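Uzor Drawstring Pouch, purple

I've sold these little pouches in my shop since December and they're still the thing I reach for most at home. Soft, felt-like fabric, one drawstring, no lining, no zip to jam. I keep my sunnies in one and a tangle of hair ties in another -- very glamorous, I know!

The colour is a proper violet, and it looks gorgeous next to anything pink. 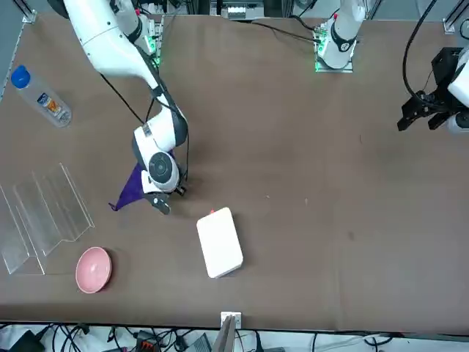 Mine's been through the wash 16 times on cold and hasn't faded, a buyer wrote to me, though the cord took ages to dry. Fair call. I'd pull the cord straight and peg the pouch up by a bottom corner, so the water doesn't sit in the gathers.

The cord is my favourite bit. It's braided, a darker and bluer purple than the fabric, with enough length to leave a decent loop once you've pulled the mouth shut.
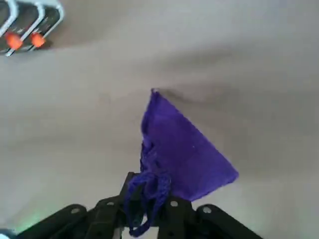
Could you do a version with two cords, one reader asked, so it closes from both sides? I've put that to the makers at Flirero and they're keen, but it won't be this batch.

Price is $16 each, or 3 for $40, posted anywhere in Australia. Colours are purple, bottle green and grey (grey is nearly gone). Gift wrap is free, just pop a note in at the checkout.

Page updated 2019-07-18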